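Practice Rooms: How a Household Robot Earns Its Examples

By Xiomara Rosenthal

Before a household robot can be trusted to clear a counter, it must be shown how. The Trarnberg Institute has spent the past year building the record from which its machines will learn, and most of that record comes from rooms that exist only in software.

The program, known as Zillum, began in March of last year with a plain question from the Institute's home assistance group. Written rules had carried its robots as far as a tidy laboratory bench. They failed in kitchens, where a can may lie on its side and a small object may rest at the very edge of a counter. The group chose to set the rules aside and teach by demonstration. A trained operator guides the robot through a task, the computer stores each movement together with the camera views, and a learning system later studies the stored runs in order to produce the movements for itself.

The target for the first release is 2,000 accepted demonstrations. Each one lasts no more than 60 seconds and covers a single short task, such as reaching for an item, lifting it, or setting it down in a new place. Operators work in sessions of 30 minutes and then rest their hands and eyes before beginning again.

The rooms are supplied by Bundico, a software firm that prepares simulated interiors for research use. The Institute asked for homes with some character in them. Walls carry pictures, counters hold ornaments as well as groceries, and the windows let in daylight. A learning system that has only seen bare rooms tends to treat the first unfamiliar background as a problem, and the group wished to meet that difficulty early.

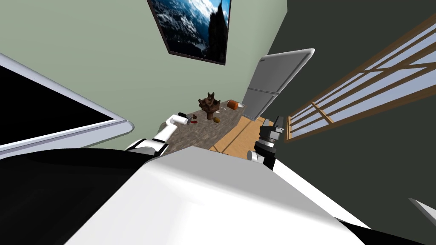
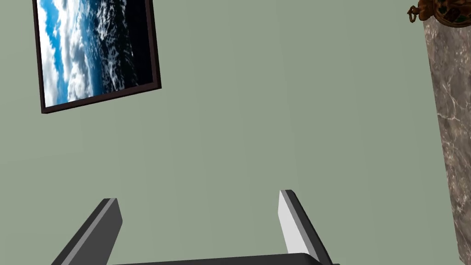 Views from the simulated home used in the Zillum program.

Every session is stored from more than one viewpoint. A wide view gives the learning system the layout of the room and the position of the arms. A close view near the gripper supplies the detail needed in the last few inches of a reach. The views are kept in step with one another and with the joint readings, so that any instant in a run can be studied from all sides. Runs in which the streams drift apart are removed before review.

Review itself is done by people. Two readers watch each demonstration separately and mark it as accepted, accepted with a note, or returned. The notes have become valuable in their own right. They record hesitation, a second attempt at a grasp, or an arm that took a longer path than it needed. The group at first discarded runs of this kind, and changed the practice after early tests in which the trained system had no idea how to recover from a small mistake. Corrected errors now make up a planned share of the collection.

Operators come to the work from varied backgrounds, and all complete the same course, which was written with the training firm Ugwu. The course has 23 lessons. The longest deals with pace. New operators often move quickly between objects and then stop short above them, a habit the learning system copies faithfully. They are taught to slow down over the whole length of a reach and to release an object only when the arm is still.

Simulation has its limits, and the Institute is open about them. Contact between a gripper and a hard, rounded object is difficult to model well, and a grasp that holds in software may slip in a real kitchen. For this reason a smaller set of demonstrations is being gathered on physical equipment, using the same tasks and the same review form. The two sets will be stored separately - researchers may combine them as they see fit, but the source of every run will remain marked.

The first portion of the collection was opened to partner laboratories on 07/04/2026. Requests for access are read by the home assistance group, which asks each applicant to describe the intended use and to report any faulty runs. Later portions will add drawers, doors, and tasks that call for both arms at once.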